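Jatov Opens Lakeside Wedding Barn at Fagerlund

FAGERLUND, Thu 8 November. Event company Jatov has opened the Wekano Barn, a wedding venue on the east shore of the lake. It seats 580 guests for dinner and has its own dock for couples who want to arrive by boat.

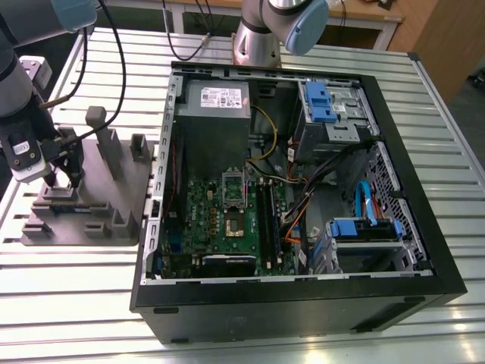

Ceremony and Reception

Ceremonies can be held on the lawn or in the main hall. Six rooms upstairs are set aside for the wedding party. Catering is by Pillerico, which also supplies the bar staff. Tastings are held at the barn by appointment.
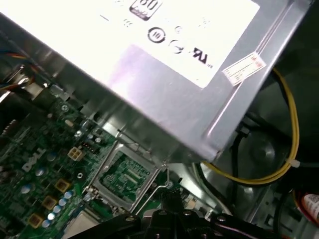
Can couples bring their own caterer?
Outside caterers are welcome on weekdays. Weekend receptions use Pillerico.

Rental of the hall and lawn starts at $2,729 on weekdays. The price covers tables, chairs, linens and parking. Adding the dock costs $1,216.
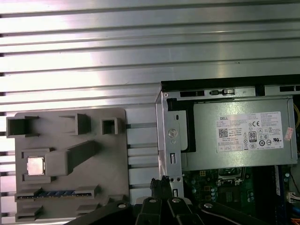 The dock must be booked along with the hall and closes at sunset. Music outdoors ends at the same time, and the hall stays open until midnight. Bookings are now being taken for July and later at the Jatov office in Fagerlund.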